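Ullcombe paper bench, working notes and minutes, December
Start 2:00 p.m. Minutes of the previous meeting accepted with one correction: the stock order was placed with Roussel, not Jaler.

**1. Stock**

Plain white sheet is down to 128 in the open box. Two unopened packs are on the lower shelf. Reorder level stays where it is. The Gondada site has asked for one pack on loan and will return the same grade. Agreed.

Sheets with a visible crease are to go in the scrap tray and are not to be put back in the box. Sheets with only a slight curl may be pressed overnight and used again.

**2. Raised and bent sheets**

The bench reported that a sheet standing on edge is harder to judge than a flat one. A shallow bend shows mainly as a change of shade, and a faint diagonal crease can be missed against it. Raised sheets will be logged separately from flat ones starting with the next batch.

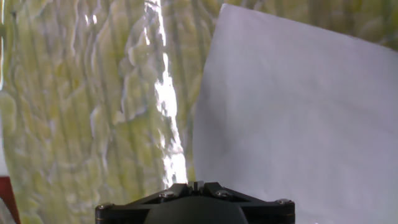 The Gondada site asked whether a light crease should count as a defect at all, given that their own stock arrives folded and is used that way. The bench answered that it counts at Ullcombe, where stock comes flat. Gondada may keep its own rule but must write it at the top of the log. There was some disagreement on whether two rules can share one log sheet. Left open.

**3. Board surface**

The green board has a marbled pattern and a gloss finish. White paper stands out well against it. Glare is the standing complaint, as bright streaks make the sheet edge slow to find in some positions.

Options discussed:

- Turn the overhead light down. No cost.
- Move the board toward the other end of the slatted table. Needs the clamps reset.
- Fit a matte film. Jaler quoted a lead time of around 25 working days.

Decision: try the light first. The film quote is to be kept on file until the next meeting. Wiping the board remains a start-of-shift task, dry cloth only.

**4. Start position**

The written procedure says "sheet on board" and gives no angle. Sheets have been laid both square and turned, and the log does not record which. A turned start will be written in as a permitted position, with the angle noted to the nearest 5 degrees. Only one sheet goes on the board at a time. Nothing is to be written on the sheet before it is laid down.
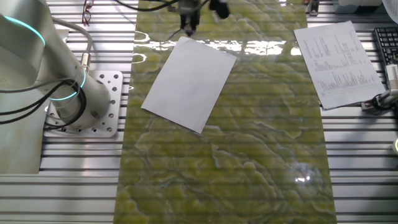

*Item 4. Blank sheet on the green board, turned start.*

**5. Actions**

- Bench: revise the start position text and add an angle column to the log.
- Bench: set up the scrap tray label.
- Stores: send one pack to Gondada and record the loan.
- Gondada: send in its crease rule in writing.

**6. Other business**

The Roussel invoice is still missing its delivery note. Stores will ask again.

Closed 2:50 p.m.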